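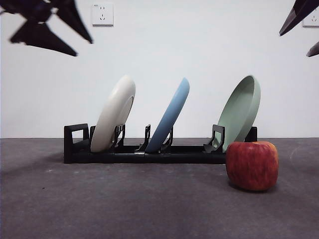

Household Storage Trial, Wandomar Site
Progress report to the Dikon fund
Period covered: through March

1. Purpose of the work

The grant pays for a study of low-cost storage items for small rental kitchens. The Wandomar site has 80 furnished units managed by Nindmont. Each unit is let with a basic set of dishes, and the breakage of those dishes is the largest single item in the replacement budget after bedding. The study looks at how dishes are stored between uses, which storage items tenants keep using after the first month, and whether a change of rack reduces chipped rims and cracked plates.

The second work package, covered in most of this report, concerns upright plate racks. Drawer inserts and cup hooks are treated briefly in section 6.

2. Status

Work package 1 (inventory of existing dishes): complete.
Work package 2 (plate racks): fit checks complete, loading checks complete, placement in units under way.
Work package 3 (drawer inserts): delayed, see section 6.
Work package 4 (tenant guide and final report): not started, as planned.

The inventory recorded 3,326 pieces at the start of the period and 3,245 at the end. The difference includes pieces thrown out at turnover because of old damage, so it should not be read as breakage during the trial. From April the two will be logged separately. The inventory form did not have a column for this, and the omission was found too late to correct the earlier entries.

3. Rack type under test

The rack chosen for the first round is a low, black plastic model with a long, narrow base. Slotted posts divide the length of the base, and the tops of the posts are hooked and angled so that the rim of a plate is caught when it leans. One end carries a squared open handle. The other has a short end post.

The low form was selected over the taller wire racks used in the pilot. Wire racks hold the plate higher and more firmly but did not fit under the lower shelf in the smaller units. The low rack leaves the upper part of the plate exposed. In the setup with three round plates, the top of the cream plate stands clearly above the handle, and the green plate reaches much the same height. Shelf clearance therefore has to be measured from the plate and not from the rack. The site checklist has been changed to reflect this.

4. Loading checks

Plates were loaded upright in a row and in different combinations of facing and position. The colors (cream, light blue, pale green) were kept the same so that notes could refer to a plate by color without a label on the rim.

Findings so far:

Plates that face the same way and lean at the same tilt take up the least length. The cream and blue plates were set like this in the basic arrangement.

A plate turned the other way needs more room along the base. The green plate, with its inner face toward the rest of the row, has a broad and shallow bowl shape with a raised rim, and it is held between the last divider post and the end post. This position was kept as the standard place for a reversed plate. In the middle slots a reversed plate tended to touch the rim of its neighbor during loading.

The foot ring matters more than expected. On a leaning plate the lower edge sits down inside the base, and a deep foot ring can rest on a post before the edge is fully seated. The plate then looks loaded but shifts when the rack is moved. Loaders were asked to press each plate down once before letting go.

Matte plates gave no particular trouble. The earlier concern that a matte surface would show black marks from the plastic has not been confirmed, but the test period is short and the question stays open.

The racks were loaded on carpet as well as on a hard counter. Carpet is not a normal place for a dish rack, but in a furnished unit at turnover the dishes are often set on the floor while the cabinets are wiped out, and the rack has to remain upright there. On the dark gray short carpet at the site the rack stayed level with three plates in it. On the thicker rug used in the family units it rocked when only one end was loaded. Staff have been told to load from the middle outward on soft floors.

5. Carrying

The rack was carried by the handle end with the other hand under the base. Carrying by the handle alone was tried with an unloaded rack and is not recommended with plates in place. The open loop is large enough for a gloved hand. No plates were broken in the carrying checks. One was chipped on a door frame while it was being brought to the test room by hand, and it has been entered as a handling loss.

6. Other items

Drawer inserts. The supplier, Cuervo, delivered inserts in a depth that does not suit the older drawers. A replacement batch has been agreed at no added cost. Fit checks will begin when it arrives. The delay does not affect the racks.

Cup hooks. Hooks were put up in the first group of units. Two adhesive types were compared. The cheaper type released from painted wood within the first week and has been dropped.

7. Budget

Spending is below plan, mainly because of the delayed inserts. The rack order was placed for 200 units of stock, covering all kitchens at the site with spares and a second rack for the larger units. The unit price was as quoted. We ask that the unspent part of the work package 3 line be carried into the next period. No other change to the budget is requested.

8. Risks and open points

Tenants may move the rack into the sink or use it for pans. The posts are not meant for that weight. A short note on use will go into the welcome folder.

Some units still have large dinner plates from an older set. These have not been tested in the low rack and are excluded from the count until they are.

The comparison group is smaller than planned after the early return of several units for repainting. Nindmont has offered units in the north block as a substitute. Their kitchens have the same shelf height but a shorter counter, and we would like the fund's view before they are added.

9. Next period

Complete placement of racks in all units.
Test the older dinner plates in the low rack.
Begin drawer insert fit checks.
Run the first round of tenant questions on storage habits.
Submit revised inventory form for approval.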